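Cavolcombe Rail Trail: Frequently Asked Questions

Last updated Saturday, February 5, 2022

How long is the trail and where does it start?
The signed route runs from the Pornen trailhead to the old depot at Indemura. Mileposts are numbered from Pornen. The surface is asphalt as far as the Paucar bridge and compacted gravel after that.

How much climbing is involved?
Total ascent from Pornen to Indemura is 144 feet. Nearly all of it falls between the Paucar bridge and the depot. The grade is steady and has no steep pitches, apart from the short ramp up to the bridge deck. Riders going the other direction lose the same elevation and should watch their speed on the gravel.

What kind of bike do I need?
Any bike will do on the asphalt. Past the bridge, tires of 32 mm or wider are recommended. Narrow road tires can be ridden there in dry weather, but the gravel is loose on the outside of the curves.

Do I have to walk my bike anywhere?
Yes, in two places. Walk across the Paucar bridge when the yellow lights are flashing, and walk through the market block in Indemura at all times. Both are signed. The market block has delivery trucks backing across the path in the mornings.

What should I carry?
Water, a spare tube, tire levers, a pump and a patch kit. There is no bike shop between Pornen and Indemura. Small items are easier to find if they are kept together in a pouch and not spread through jersey pockets. Keys and phones should go in a separate pocket from metal tools. 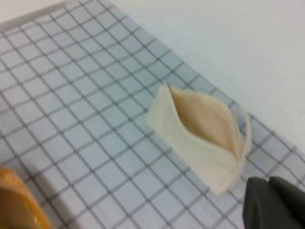 Small fabric pouch, open at the top.

Where can I park?
The Pornen lot is free and has a time limit of 12 hours. It fills early on summer weekends. Overflow parking is on the north side of the county road. Do not park on the shoulder by the gate, which is a fire access lane. Parking at the Indemura depot is metered.

Are e-bikes allowed?
Class 1 and Class 2 e-bikes are allowed on the full length. Class 3 e-bikes are allowed on the asphalt section only. The speed limit is 15 mph for all users and drops to 8 mph within sight of the bridge.

Who has the right of way?
Bikes yield to people on foot. Everyone yields to horses, which are permitted on the gravel section. Call out before passing and pass on the left. At road crossings trail users must stop, including at crossings where cars usually wave them through.

Is the trail open in winter?
It stays open but is not plowed past the bridge. The ramp ices over before the rest of the trail does. The restrooms at Pornen are open all year. The depot restrooms are closed until the water is turned back on in spring.

Can I get a paper map?
Yes. Folded maps are stocked in the box at the Pornen trailhead and at the depot window. The current printing is Map 2690. Earlier printings show a detour along the creek that no longer exists. To measure a distance, lay the map out on a table and use the scale bar in the lower margin. Creases will throw the reading off slightly.
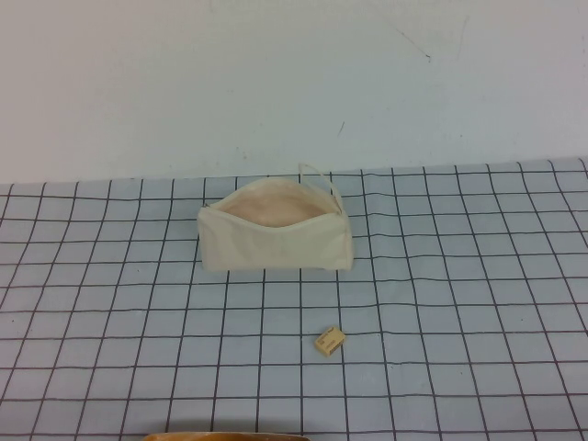
Tabletop with a gridded mat, against a white wall.

Is there a shuttle back to Pornen?
A weekend shuttle with a bike trailer runs in July only. It leaves the depot at 4 p.m. and makes no stops. The trailer does not take tandems, recumbents or cargo bikes. Seats cannot be reserved.

Are group rides allowed?
Groups of up to 20 need no permit. Larger groups should file a request with the Cavolcombe trail office at least 2 weeks ahead. Groups must ride single file on the bridge ramp and may not stop on the deck.

How do I report a fallen tree or a washout?
Note the nearest milepost and call the number on the trailhead sign. If the path is blocked, call before trying to move anything. Reports left in the map box are collected once a week.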